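Open day at the Tikkanen bottling works, Birkville

The Tikkanen works opens to the public one Saturday a year, in June. I had meant to go for a long time and finally did. The plant is at the north end of Birkville, past the rail yard, and there is a free bus from the station every half hour. I took the bus. The parking lot was already full when we pulled in, so I was glad of it.

Tikkanen fills dairy drinks, juice and a little mineral water. It began as a creamery serving the farms between Birkville and Deltden and moved to bottling when the cheese business went elsewhere. The old creamery building is still there and is used for offices and the staff cafeteria. The filling hall behind it is newer, a long low building with no windows on the south side.

Visitors were split into groups and given hairnets, shoe covers and earplugs. No jewelry, no food, no loose pens. Our guide was Kauko Leinonen, a shift supervisor who has been at the plant for 39 years less 30, as he put it, meaning 9. He spoke loudly and clearly and did not hurry.

The tour starts at the receiving bay, where tank trucks unload. A sample is taken from every truck before the hose goes on, and the driver waits in a small room with a coffee machine until the lab calls down. If the sample fails, the truck leaves full. Leinonen said this happens a few times a year, mostly in warm weather.

From there we went up a steel staircase to a walkway over the filling hall. There are 7 lines, of which two were running for the open day. The bottles arrive as small thick tubes called preforms, are heated and blown to shape, rinsed, filled and capped within a short stretch of conveyor. It is hard to follow a single bottle. I tried several times and lost it at the rinser every time. The walkway is 61 meters long and we were on it for most of half an hour, which was too long with a group that size. People at the back could not hear the answers to questions asked at the front.

The labeling machines are at the far end. One of the running lines was made by Justau, and the other is older and has been rebuilt in the plant's own shop. Leinonen clearly preferred the older one. He said that the people who work on it can tell from the sound when the glue is getting low.

After the hall there was a break in the old creamery, with coffee and buns for sale, and then a session on packaging and closures in a classroom on the second floor. I had nearly skipped this and it was the best part of the day.

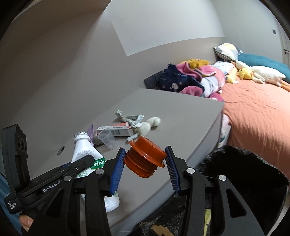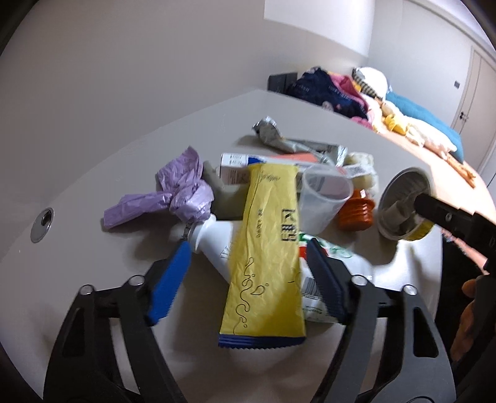

The session was led by Oskari Ahonen, who buys packaging for the plant. He talked for forty minutes about how a drink is closed, and why the choice is seldom made on price alone. A screw cap costs more plastic but the customer can put it back on. Foil is light and seals well, but once it is off, it is off. A crimped metal cap like the silver one on the white Wahaha bottle needs its own tooling, and a plant that fills with screw caps cannot simply change over on a Monday morning. He also spent some time on the neck of the bottle. The filling machine handles bottles by the neck, and a small change in its shape can mean new parts along an entire line.

Someone asked about tethered caps, the kind that stay attached. Ahonen said the first months brought in more complaints than any change he could remember, and that the letters have now mostly stopped. He keeps the best ones in a folder. He read one out, from a man in Deltden who had been poked in the nose.

There was also a question about returns. The plant takes back crates but has no bottle washing on site – that closed years ago, along with the glass line. Part of the old washer stands in the yard behind the cafeteria and can be looked at from behind a rope.

The last stop was the lab. It is a small room and we went in a few at a time. Bottles from each batch are kept on shelves and opened at set intervals to see how the contents have held up. The technician let us look through a microscope at a yogurt culture, and the children in our group went around twice.

Some practical notes for anyone thinking of going. Tours start at ten and the last one leaves at two. By the time I left, the woman at the front desk had signed in 393 people, and the line for the early afternoon tour ran out the door. Come in the morning. Wear flat shoes, as the stairs are open grating. The filling hall is warm and the cold store is very cold, and you go from one to the other without a stop, so bring a sweater you can tie around your waist.

The plant shop sells drinks at a discount, by the crate only. I carried one back to the bus and regretted it somewhere around the rail yard.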